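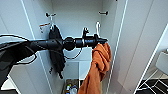

Figure 2. The arm inside the white wardrobe, holding an orange towel in the gripper.

3.2 Planning the purchase

When we first sat down in July to work out what the household tasks would need, we did what I suspect many small labs do and put nearly all of our attention on the arm itself. The quotes from Risix and Cleria were compared line by line, and Musa Ogundipe kept a very patient spreadsheet of both. What we had left thin was everything around it - spare fingers, cable, mounts, and the furniture.

Wardrobe work (Figure 2) changed our minds on several of these lines. Reach into a cabinet has to be budgeted together with the bulk of the wrist, and a cable that hangs below the arm needs room among the garments too. We therefore moved 200 dollars from the reserve to cable guides and ordered three sets of fingers where the first plan had two. Shahram Babaei also asked, quite rightly, that towels and hooks get a line of their own, and we would warmly encourage other groups to do the same before they sign anything.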